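Draught Sealing in Older Terraced Houses
Student project report, Building Services year two
Ea Briem and Lilibeth Sison
30 Mar 2018

Background

Most of the houses on Utuma Road were built with solid brick walls and suspended timber floors. Insulating the walls is expensive and many owners are put off by the price. We wanted to find out how much heat could be kept in by sealing gaps alone, using materials a householder can buy and fit without a builder.

Method

We worked in eight houses of the same layout. In each one we ran a fan pressure test before any work and again when the sealing was finished. Gaps between floorboards were filled with Jurkix strip. Loft hatches were fitted with a foam seal, and pipe holes under sinks were closed with flexible filler. We left all wall vents and window vents open. Chimneys still in use were not touched.

The cost limit was £285 per house. One house went over this when the front door needed a new threshold, so we have left the door out of its figures.

Results

Air leakage fell in every house. The biggest change came from the ground floor, where the gap under the skirting boards let in more air than the boards themselves. Loft hatches made less difference than we had expected. In five houses the owners said the front room was more comfortable in the evening, but we did not log room temperatures for long enough to back this up.

Problems

The strip was slow to fit. Over 100 metres went into the largest house, and kneeling to press it in by hand took most of two days. Where boards had been lifted in the past the gaps were uneven and the strip fell through.

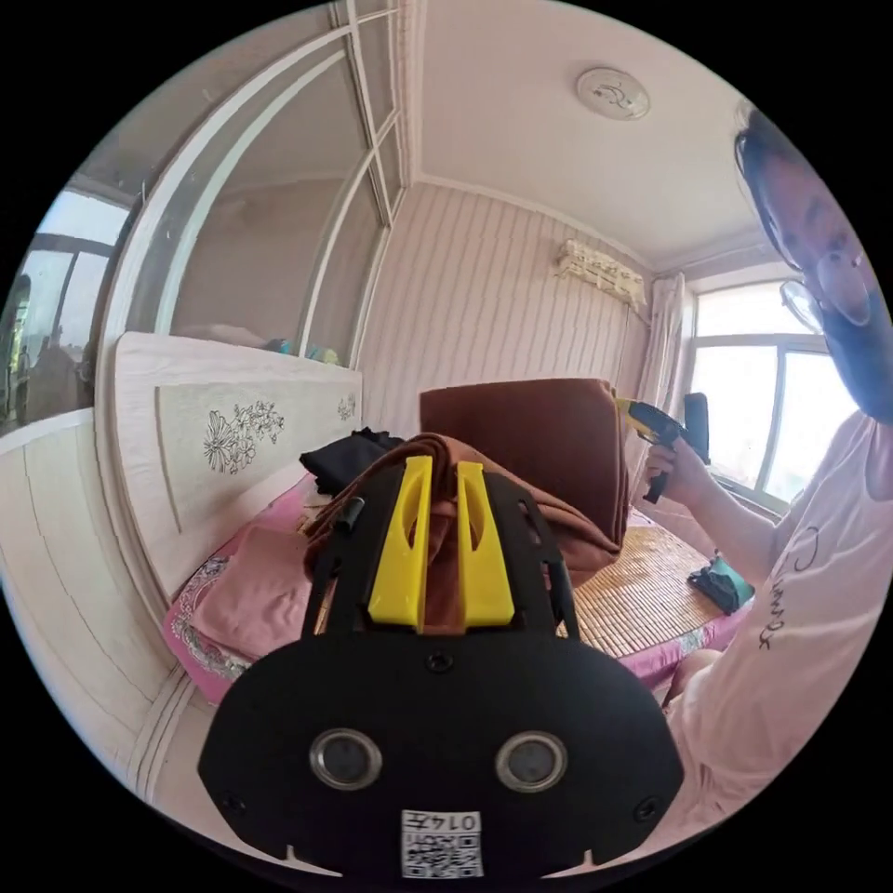
Two of the first tests had to be repeated after a bathroom window was found on the latch. From then on we used a checklist, which is in Appendix B.

Further work

We would like to repeat the tests in November, when the boards will have moved with the seasons. Grímsdóttir, who supply the foam seal, have a thicker version that may suit warped hatches. Humidity should also be measured, as a tighter house needs its vents kept clear.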